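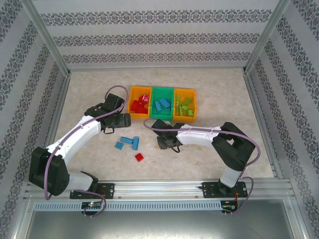

Clube de Cosmética Rernamby – Conversas com associados

21 de setembro de 2022

Etenesh Abera começou a fazer sabonete facial em casa porque o que comprava na farmácia lhe deixava a pele a repuxar. Hoje vende uma linha pequena, a Fikre, com 5 produtos: dois sabonetes, um óleo de limpeza, um creme de mãos e um bálsamo para os lábios. Falámos com ela na sede do clube, no fim da reunião mensal.

“O primeiro lote ficou mau”, conta. “Deitei óleo essencial a mais e a minha irmã queixou-se do cheiro durante uma semana. Passei a pesar tudo e a escrever num caderno.” O caderno vai no terceiro volume. Tem receitas riscadas, tempos de cura e os comentários de quem experimentou.

O óleo de limpeza é o que mais sai. Leva girassol, grainha de uva e um emulsionante, e foi o que demorou mais a acertar. “Fiz 23 versões. As primeiras deixavam uma película nos olhos, e eu uso lentes, por isso notava logo.” Recomenda aplicá-lo com a cara seca, massajar durante um minuto e só depois juntar água morna. Quem tem pele oleosa pode lavar a seguir com um gel suave, diz, mas ela própria não o faz no inverno.

Sobre perfumes, é cautelosa. O creme de mãos não tem nenhum e o bálsamo também não. “Há pessoas que abrem o frasco, cheiram e pousam. Perco essas vendas. Prefiro ficar com as clientes que têm a pele reativa e que voltam.”

Perguntámos-lhe o que usa além dos seus produtos. De manhã, água e um protetor solar. À noite, o óleo e um creme hidratante da Stillell, que compra há quase seis anos. “Não sei fazer um creme de rosto melhor do que aquele, e não vou vender um pior.” Séruns, experimentou vários e deixou-os a meio.

Quem a ajudou com a rotulagem foi Bohdan Derkach, também associado, que já tinha passado pelo processo com uma marca de barbearia. “A lista de ingredientes tem regras próprias e eu tinha aquilo tudo mal feito”, diz Etenesh. “O Bohdan devolveu-me a folha cheia de vermelho.” As avaliações de segurança são pedidas fora e são a maior despesa do ano.

Em dezembro deve sair um champô sólido, em duas versões, para cabelo seco e para cabelo encaracolado. A segunda está a ser testada por Nga Mạc e por mais três associadas. Uma delas achou que a barra se desfazia depressa no duche, e a fórmula voltou à bancada. “Se não estiver pronto, fica para o ano. Já avisei.”

Os produtos Fikre podem ser encomendados na secretaria do clube.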